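Clembridge Shared Kitchen, minutes of the November meeting

Tuesday, 7.30 pm, upstairs. Present: Eler, Wolska, Vasconcelos and me (Timo Eichhorn, taking notes again as I had the pen).

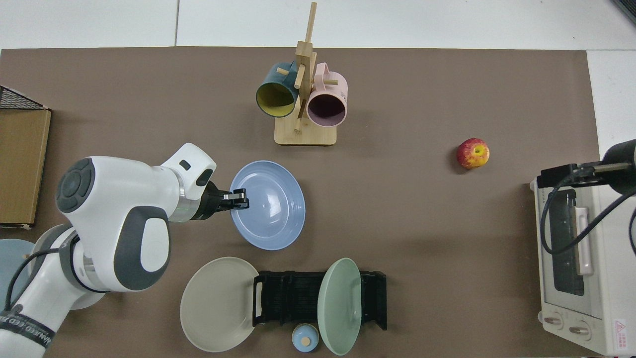 Apologies for the late start, the kettle took forever and then we all wanted tea first. Last month's minutes were agreed, with one correction from Wolska, who did not volunteer to descale anything and would like that written down. Done!

Crockery. We spent most of the evening on this. Plates keep ending up flat on the worktop next to the rack, and Vasconcelos would like them stood up in it, please, like the mint green one. I said I'd always assumed the flat ones were waiting for somebody's toast. We agreed: washed plates go in the rack, and the rack gets emptied by whoever cooks next (Eler voted against, then changed her mind over a biscuit).

Mugs. The mug tree stays. Wolska loves it, I keep catching my sleeve on it, but there we are. The teal mug with the yellow inside and the pink one both live on it and are not to go off to the desks.

Toaster oven. Staying where it is. Crumbs to be wiped out on Fridays, rota to follow once I've found the last one.

Jar. The little blue one with the wooden knob is for sugar from now on. Eler will write a label.

Fruit. The weekly apples were popular, so we're carrying on. Vasconcelos to ask the greengrocer about a bigger bag.

Money. There's £370 in the kitty, less the £22 I'm owed for washing-up liquid and cloths (receipts in the drawer). A second dish rack was suggested and we'll look at prices before anybody gets excited.

Any other business. Wolska asked who has the spare key. Still don't know. Could everyone check coat pockets?

We finished just after nine. Next meeting at Eler's, bring a chair.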